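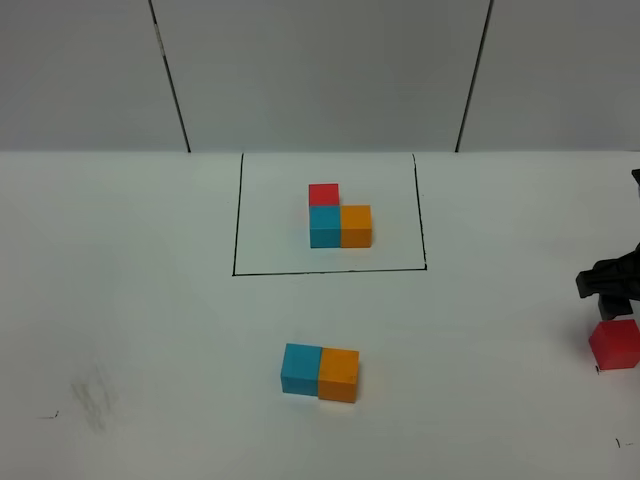
Cyan and orange down, red still to go. The pattern to copy is inside the marker lines.

Bench arm tips: getting the software to copy a block pattern

Workshop notes, Droseck makers' bench. Updated September 2021.

These are the things we keep repeating to people who book the small-arm bench and want it to build a copy of whatever is inside the drawn rectangle. Most of them are about the code. The arm will do what it's told within a millimetre or two, so if the copy comes out wrong, look at what it was told first.

Everything here assumes you're running Kerkier for the motion side and your own script for the vision. If you use something else, the menu names will be different but the order of work is the same.

Mark out the pattern area and tell the software about it

Draw the target area on the table in marker and give its corners to the vision script as a fixed region. Cubes inside the region are the pattern. Cubes outside it are stock, or part of the copy. If you skip this, the first time the script sees two orange cubes it will pick whichever one scored higher, and sooner or later it will take the pattern apart.

The lines don't have to be perfectly straight. Put the corners in by clicking on them in the camera view, and shrink the region by a few pixels all round so the marker itself never gets picked up as an edge.

Do the corner clicking again any time the side camera gets moved. A bump you can't see by eye is enough to shift the bottom line.

Store the pattern as relations

Don't save the pattern as three sets of coordinates. Save it as "orange touches the right side of cyan" and so on. The copy goes somewhere else on the table, and a list of coordinates from the pattern area has to be shifted, and the shift is where the mistakes get in.

We write ours as a short text file, one line per cube, with the first cube as the anchor:

cyan: anchor
orange: right of cyan, touching
red: next to cyan, touching, direction from camera

That last line is the one to be careful with. From a low side view, a cube behind another cube and a cube on top of it can look nearly the same. Both give you a patch of red above a patch of cyan. Have the script compare the size of the visible top face with the front face before it decides, or take a second view from a different angle and make the two agree. Lorena Villalba's version stops and asks the operator when the two views disagree, and I'd copy that. It takes a few seconds and saves a rebuild.
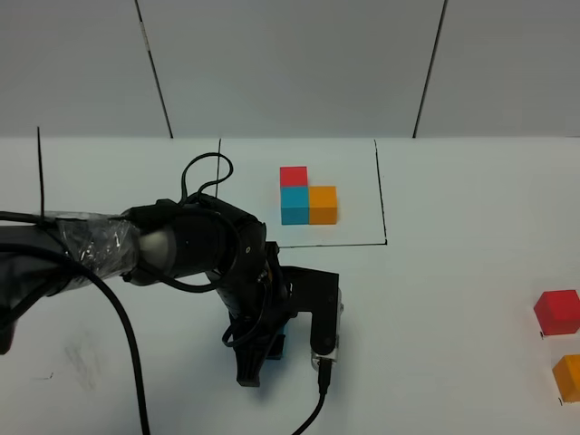

Bench arm in front of the marked area, with loose red and orange cubes at the right.

Keep the arm out of its own picture

The side camera loses part of the table whenever the arm reaches across it. The cables make it worse, as a loop can hang over a border line or a cube and the detector reads it as a dark edge. Three ways to deal with it, easiest first:

Look only when parked. Set a park pose well to one side and allow detection only when the arm reports that it's there. This is slow but it's where everyone should start.

Mask the arm. Kerkier can draw the arm model into the camera view, and anything under the model gets ignored. It knows nothing about cables, so grow the mask. We use 19 pixels on the current camera.

Remember what was there. Hold the last good position for each cube until it's seen again. Put a time limit on it, or the script will go on believing in a cube that somebody has picked up and put in their pocket. Benjamín Painemal set his limit at 13 seconds and hasn't needed to change it.

Whichever you choose, log the reason each time a cube is dropped from the list. "Lost" is no help. "Masked" or "low score" tells you where to look.

Colours and lighting

White table, pale wall, bright cubes. It should be easy, and mostly is, but red and orange are closer together than you'd think once the afternoon light comes in. Some habits that help:

– Turn off auto white balance. Turn off auto exposure too, if the driver lets you.
– Sample the colours from the cubes on the bench on the day. Don't reuse someone else's numbers from June.
– Sample a top face and a front face for each colour. The top is lighter and the front is deeper, and a threshold taken from only one will split the cube into two objects.
– Set a minimum patch size. There are scuffs, specks and old marker strokes on the table and they are not coming off. A grey smudge won't pass for a cyan cube, but a dark speck can upset an edge finder.
– Remember that the nearer cubes look bigger. If you filter by size, do it after the positions have been mapped to the table, when all the cubes should come out the same.

Nélida Jara ran more than 100 detections with the lights on and the blind open, then the same again with the blind down, and the only colour that swapped was orange. If you have time to tune just one threshold, tune that one.

Place in a sensible order

The planner will choose its own order if you let it, and it chooses by travel distance. For cubes that have to touch, that's a poor way to choose. Put the anchor down first, then the cube beside it, then whatever is left. Check that the fingers have room on both sides at each step. With an L there is always one order that leaves you trying to squeeze a finger into a gap that's already full.

Set the closing direction for every placement. If the new cube goes to the right of the old one, the fingers should close front to back, so that neither of them is between the two faces. Kerkier calls this the grasp axis, and by default it's left free. Don't leave it free.

For touching faces, aim a millimetre short, lower the cube, then slide it in slowly with the force limit turned down. Going straight to the final position tends to catch the edge of the neighbour and twist it. A slight twist between two placed cubes is fine for most patterns. Decide beforehand how many degrees you'll accept and put it in the settings file, so you're not arguing with yourself halfway through a run.
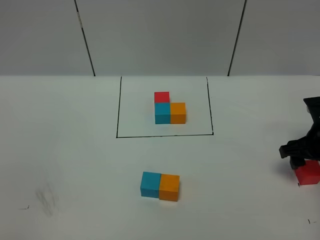
Picking up near the edge of the view

Stock cubes end up at the side of the table, and at the side of the camera view as well. When a cube is partly outside the view, the detector finds the middle of the piece it can see, and that middle is off to one side of the real one. The grasp will be off by the same amount.

The fix is a rule: if the box around a cube touches the border of the picture, don't use its position for a grasp. Use it only as a hint for where to send the wrist camera, and take the real position from there.

If you own the camera mount you can also just turn the camera. On a shared bench please don't, for the reason given under marking out.

Getting good use from the wrist camera

The wrist view is the one to trust for the last few centimetres, but it needs its own settings. The fingers are in the bottom corners of every picture it takes, so mask them. Make one mask with the fingers open and another with them closed, and switch between them by the reported finger width. A single mask that covers both cases throws away a good part of the table for no gain.

Limit it to the tabletop as well. At some arm poses it sees past the table and down to the floor, and a wooden floor is an orange-brown that a loose threshold will happily call an orange cube. Brijesh Rastogi lost an evening to that one. Work out the table edges from the arm pose and ignore everything beyond them. 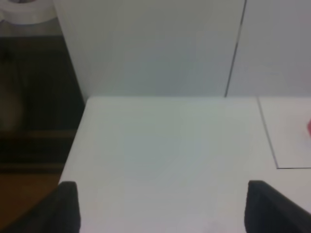

When the wrist camera has nothing useful in the middle of its view, have the script move before it gives up. A short sweep toward the last hint is enough: one step, stop, look, repeat. If there's a bit of the right colour at the border, step toward it. Wait for the arm to settle before each look or the pictures will smear, and a smeared red is very hard to tell from a smeared orange.

Cap the number of steps. Ours stops after 13 and goes back to park with a message.

Checking the copy

Run the same code on the copy that you ran on the pattern. Write out the relations for both and compare the two text files line by line. It's much easier to read than an overlay, and you can paste it into an email when you're asking for help.

Check after each cube too. If orange isn't touching cyan, fix it while the arm can still get in there.

Before you leave

Save your settings under your own name and leave the default file alone. Put the speed limit back to the shared value. If you changed the region corners, write it in the bench book with your initials. Delia Figueroa looks after the bench computer and clears out unnamed files at the end of each month, so anything called "test" or "new" will go.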